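Monday, late

Slept till 7 for once and then lay there listening to the rain hit the AC unit. Wanda Wróbel called before I'd even had coffee – she wants me on the early bus with her for the Gonik hike, and I said yes because I can't say no to Wanda before coffee. So that's me signed up for two days of hills! My boots are still muddy from last time.

Spent the afternoon on Grandma's recipe cards (48 done, and I still can't read her sevens). The dumpling one says "flour, enough." Thanks, Grandma. 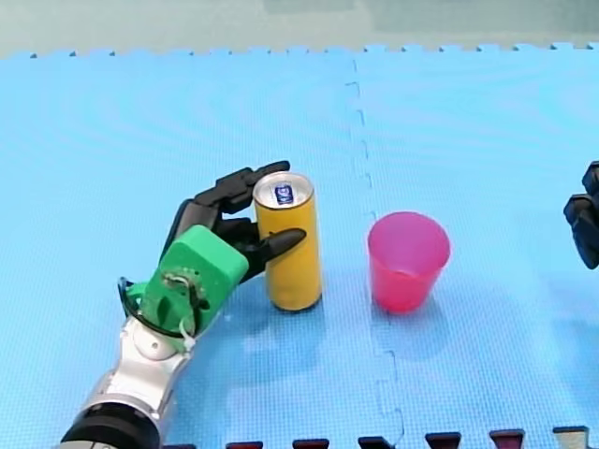
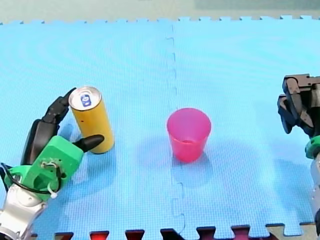 Thitima came by around dinner and we tried the dumplings anyway, with way too much dill. She ate nine. We got to talking about whether she should move back to her mom's place and didn't settle anything, but she left in a better mood than she came. Need to buy socks tomorrow, the thick kind, and call Wanda back about the bus time.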